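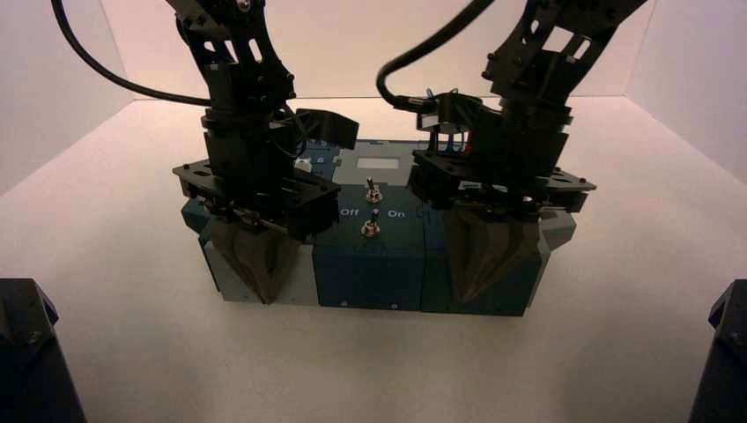
Fit and Proper Handling

When I joined Rundov, the rules for the robot cell were on a sheet of paper taped to the door of the stationery cupboard. There were three of them. Don't lean in. Don't leave your tea in there. If it makes the noise, press stop.

Everyone at the Kumcombe site knew which noise.

I was taken on in February to turn the sheet into a document. A customer had asked to see our code of practice, and my manager had told them, in writing, that it was being updated. My previous job had been rewriting the terms of use for a chain of swimming pools, and at the interview she said this was much the same thing with less water.

The cell had two arms in it and a white floor and white walls, and on most days it had the Zillus. The Zillus was a box with switches and buttons on it. It did nothing that any of us had ever identified. Its whole purpose was to be handled, turned round, pressed and switched, over and over, so that the arms could be shown to be good at handling, turning, pressing and switching. I felt a certain fellow feeling for it by the second week.
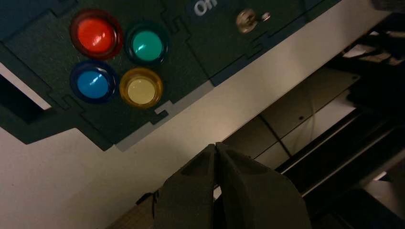 My first draft ran to 49 pages, which the manager weighed in her hand and said was about right for a customer but possibly a lot for the people who worked there. I asked which of them it was for. She said it was for the auditor.

The trouble began with clause 9. Clause 9 said that the box must be switched off before it is handled. I was pleased with clause 9. It was short, it had "must" in it, and I had lifted the idea from the toaster in the kitchen.

The engineer who ran the cell brought it back to me with a pencil line under "handled".

"How does it get switched off?" he said.

"You switch it off."

"The arm switches it off. That's the test."

"Then the arm switches it off before handling it."

"It has to handle it to switch it off."

I said I would look at the wording. By four o'clock I had "must be switched off before it is handled, except where the handling is for the purpose of switching it off". He pointed out that half the handling was for the purpose of switching it on. I added that. He went away and read it again by the window, and came back to ask whether an arm which had been told to switch the box off, and had switched it on by mistake, was in breach, or whether it had just made a mistake, and if it was in breach, whom I had in mind to speak to about it.

I hadn't had anyone in mind. At the swimming pools it had always been the parents. 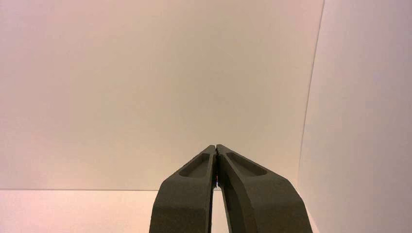 J. MREMA

We left clause 9 alone for a bit and did clause 13, which was housekeeping. I have always been strong on housekeeping. At the end of a session, said clause 13, the box shall be taken out, the surface shall be left clear and the arms shall be at rest.

The engineer underlined "at rest".

It seems there are several schools of thought on rest. The night shift held that an arm was at rest when it had stopped. The day shift held that it was at rest when it had stopped in the right place with its fingers together, and that what the night shift called rest was abandonment. There had been words on the subject in the car park. One of the day people had gone so far as to put up a drawing, and one of the night people had gone so far as to correct it.

I held a meeting, and brought biscuits, and asked each side to say what it wanted from a pair of fingers. The day shift wanted them closed, so you could see at once that there was nothing in them. The night shift said that if they were open you could also see that there was nothing in them, and better. The day shift said open fingers looked as if they were waiting for something. This turned out to be the real objection. One man had come in early, in the dark, before the first tea of the day, and had not cared for it.

So clause 13 now says closed. The night shift got a footnote.

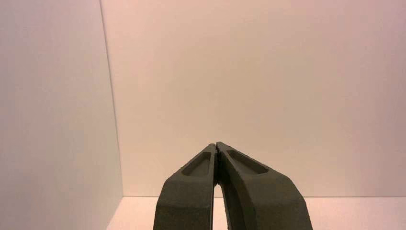 The auditor came down from the head office of something, a mild person in good shoes, and read all of it at my desk while I pretended to answer emails. Then she asked to see a session.

The engineer put the Zillus in. The arms came down and took hold of it, one at each end, with great courtesy, like two people helping with a sofa that belongs to neither of them. They had done 200 runs that week and I had watched perhaps two. I found I was holding my breath over the switch.

"And under your clause 9," said the auditor, "is this handling?"

The engineer looked at me. I looked at the document.

"It's handling for the purpose of," I said.

She wrote that down. She asked who was responsible for the cell when the arms were moving, and I said the operator, and she asked who the operator was, and I turned to the definitions, where I had put that the operator was the person responsible for the cell. She wrote that down as well. Then she asked what happened if something went wrong, and I started on section four, with its flow chart, of which I was fond.

The noise started while I was on the second box of the flow chart.

The engineer reached across without looking up and pressed stop. Someone from the night shift, who shouldn't have been there at that hour and was only in to collect his coat, moved the auditor back half a step by the elbow. My manager took her tea off her and put it on the filing cabinet. None of them said anything, and it was all over before I had found the page.

"Where is that written down?" said the auditor.

We took her to see the stationery cupboard. She read the sheet twice and asked if she could have a copy, and I had to explain that it had been withdrawn.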